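Drorkel

Drorkel was a 16-bit minicomputer sold by the small German firm Kuhlmann, mostly to laboratories and machine shops. Few were built, and fewer still are documented. Much of what circulates about the machine rests on a sales brochure and on the memories of Reinhold Kasten, who serviced it for the company.

The brochure claims an instruction time "faster than any machine in its class." It names no other machine and gives no test program, so the claim can't be checked. Kerstin Seidel, who typed in and timed a set of short routines on a restored unit, found it slower than the printed figures on all but one of them. Defenders reply that her unit had replacement memory boards – a fair point, though none of them has published timings from an original set.

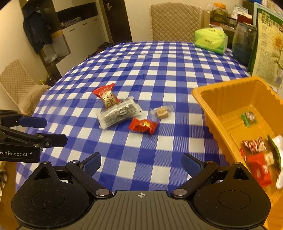 Production numbers are no firmer. Kasten recalled about 15 complete systems leaving the workshop, while later collectors' lists give much higher totals without saying where they come from. At least some of those lists count spare cabinets as full computers. Only eight serial plates have been photographed.

The often repeated story that a Drorkel ran the telephone exchange at Pidbridge appears to start with a single newsletter item by Prodromos Vlachopoulos. He later wrote that he had heard it secondhand. No purchase record has surfaced.

An emulator, Dakance, was written by Arash Rezaei from a partial set of schematics. It boots the disk monitor, but its tape controller is guesswork and shouldn't be cited as evidence of how the hardware behaved.

Last updated: 5/16/26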